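Home | Politics | Regions | Podcast | Archive | Contact

Open day at the Besirholm assembly, 3rd February

Notes typed on the train back, sorry for the state of them.

Doors at nine, queue already past the tram stop. Coat check full, so everybody carried coats all day. Chamber first. Smaller than on TV, green seats, bad heating. 13 minutes per group and then out the side door.

The talk in the corridor was all Brandes. Will the bypass money survive, who gets blamed if it dosen't. The Ukano list people had the better stand and the better coffee. Gruvano delegation across the hall, polite, saying nothing, handing out a leaflet on the merger of the two districts. It claims 2,150 households would change polling place. The assembly's own sheet says 998. Asked at both desks, got two different explanations and a pen.

Budget room after lunch. Mock vote with visitors in the members' seats, our side lost by six. Fun, a bit long. The clerk's office was the best part, old division lists out on the shelves and you could leaf through them. Could of stayed there an hour.

Missed the gallery tour, it filled up before noon. Library closed. Next open day is in July, when the merger vote should be done one way or the other. Book the gallery slot first, eat before you go.
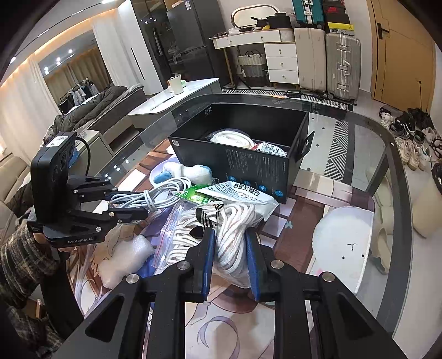
Coiled white cords, plastic bags and a medicine packet on a glass-topped table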